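Zwischenbericht an die Förderstelle
Projekt Ristus: Steckspiele für die Spielzeugausleihe
Berichtszeitraum bis Ende Juni

Sehr geehrter Herr Kuhlmann,

der Bestand ist seit dem letzten Bericht ordentlich gewachsen, und ich freue mich sehr, Ihnen davon erzählen zu können! Inzwischen stehen 409 Spiele in den Regalen in Garnulden, davon 95 Steck- und Sortierspiele. Gerade diese Gruppe war uns im Antrag wichtig, und gerade sie wird von den Familien am häufigsten mitgenommen (die Ausleihliste für die Kleinsten ist teilweise zwei Seiten lang).

Von den bewilligten Mitteln haben wir bisher 3969 Euro ausgegeben, den größten Teil für Neuanschaffungen, den Rest für Ersatzteile und Aufbewahrungskisten. Die Belege liegen bei.

Besonders gern arbeiten wir mit den Steckblöcken. Runde Öffnungen schaffen viele Kinder sofort, beim Stern wird gedreht und probiert, und bei Formen wie der Brücke mit ihren zwei Beinen sitzen auch die Vierjährigen erstaunlich lange dran. Wir achten beim Einkauf deshalb auf Blöcke, bei denen leichte und knifflige Öffnungen nebeneinanderliegen. 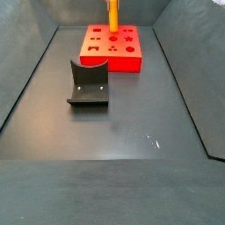
Kräftige Farben haben sich bei den jüngeren Kindern bewährt, und auch beim Einräumen helfen sie uns sehr: Wenn nach dem Vormittag alles durcheinanderliegt, ist ein roter Block schnell gefunden. Die Durchsicht auf fehlende Teile übernimmt Wenceslao Salinas. Er hat ein Beiblatt mit den Umrissen aller Öffnungen entworfen, das jetzt in jeder Kiste liegt, und seitdem kommen die Sets deutlich vollständiger zurück. Das hat uns alle begeistert!

Noch offen ist die Nachlieferung von Pitstead. Fünf Sets fehlen weiterhin, der Termin wurde zweimal verschoben. Sollte es im Sommer nicht klappen, würden wir den Betrag gern für Ersatzstücke bei Lamptey verwenden und bitten dafür um Ihre kurze Zustimmung.

Für die zweite Jahreshälfte planen wir einen Spielvormittag für die Krippengruppen und eine Ecke mit niedrigen Tischen direkt neben der Ausgabe. Die Tische sind bestellt, der Teppich noch nicht.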